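Sárközi Bedroom Swap Is Back, and It's Bigger!

The spring bedding swap in April was such a hit that the Sárközi neighborhood center is running it again on 4 November 2022, this time with a whole table for pillows and curtains.

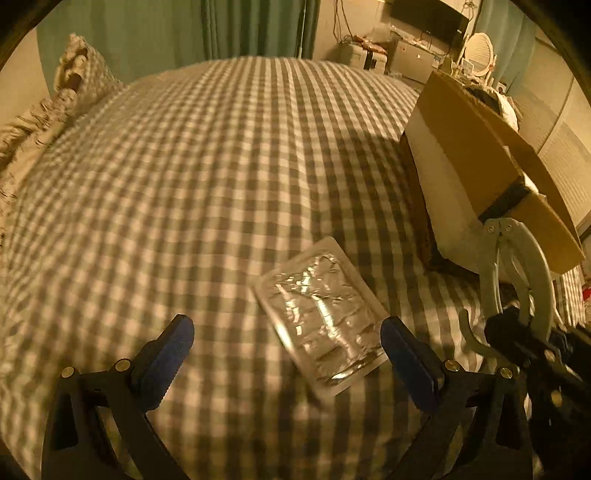 Noreen Kiani is already hoping for more checks, because gingham makes even a small bedroom feel like a summer house, she says, and she would happily trade two plain duvet covers for one good checkered set with matching pillowcases.

She may be in luck! Gingham went fast last time, along with anything fringed, and 318 pieces found new beds by the end of the afternoon. Green curtains were the surprise favorite (they look wonderful with soft gray-green bedding, if you're wondering what to pair).

Bring your things washed, folded and tied up in sets, with the size on a slip of paper. Please go over the bed before you strip it, too – empty wrappers and plastic packs have a way of getting folded up in a duvet. Each household can bring up to 30 pieces. Doors open at ten, and Szabolcs Hajdu will be at the front desk handing out swap tickets. Leftover bedding stays at the center for the winter sewing group.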